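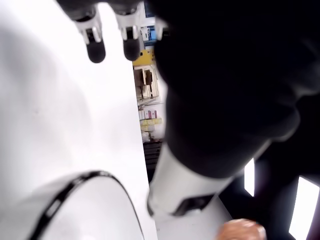 From: Yung-ching Chien
To: the list
Date: April 18, 2025
Subject: Re: Curton second shift, and what happens to the paint line

Thanks for getting this thread going again, it had gone quiet and I've been saving up news! Quoting the bit I'm answering so people on the digest can follow:

> Has anyone heard whether the Palex seat-frame work is really coming
> to Curton, or is that just lunchroom talk? My neighbour is on the
> recall list and she's trying to decide whether to renew her lease.
> Also, does anybody know if the paint line stays? Last I read they
> were trucking everything to Hullent for coating.

It's really coming. I was at the open evening at the Curton plant and the manager put it on the wall in big letters: Palex seat frames, second shift starting in August, 210 people on it once it's fully staffed. The first 30 go in early to set up the fixtures and do the trial parts, and those spots are being offered to the recall list before anyone outside gets a look. So your neighbour should ring the hiring office and make sure they have her current phone number. They read names off a sheet that evening and several people in the room said the numbers were years out of date.

I've been following this plant since my dad worked the press shop there, and I can't remember the last time I walked out of one of those meetings grinning. People were staying behind to look at the sample frame and argue about the welds. Wonderful.
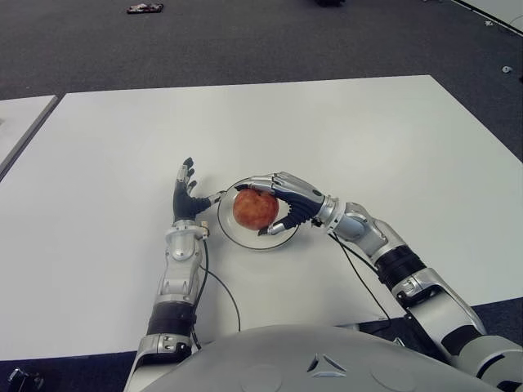 Apple on a glass plate, with a robot hand over it.

On the paint line, you're half right. The big brackets did go to Hullent over the winter and they're still going. But the small-parts booth at Curton never closed, and the plan is to run the seat frames through it. The catch is the oven, which is old and slow. Somebody asked about rate and the answer was 2000 frames a week on the present oven, against 3470 a week that Palex wants by the end of the first year. A replacement is on order. I didn't catch who's building it, so if anyone wrote that down please post it.

Parking came up too (it always does). The gravel lot off the north gate will be graded again and the bus is supposed to get a later run to match the end of second shift. The bus part isn't settled, and the fellow from the town was careful to say so. 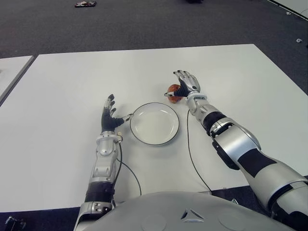
There was also a fair bit about training, which I thought was the best part of the night. Anyone coming over from stamping gets paid time on the weld cells before they're put on the line, and you can ask for more of it if you don't feel ready. Two of the older welders are coming back part time to teach. I had a long chat with one of them about fixture wear and could happily have stayed another hour.

One thing I couldn't get an answer on is Temba. They still have the tooling contract on the bracket side, and I asked whether they'd be bidding on the frame dies or whether Palex brings its own. The manager said he'd find out. If anybody on the list is at Temba and is allowed to say, I'd love to know, on list or off.

I have the handout with the shift times and the job grades. It's four pages and a bit crooked from my scanner, but it's readable. Write to me and I'll send it along, as the list strips attachments.

Cheers,
Yung-ching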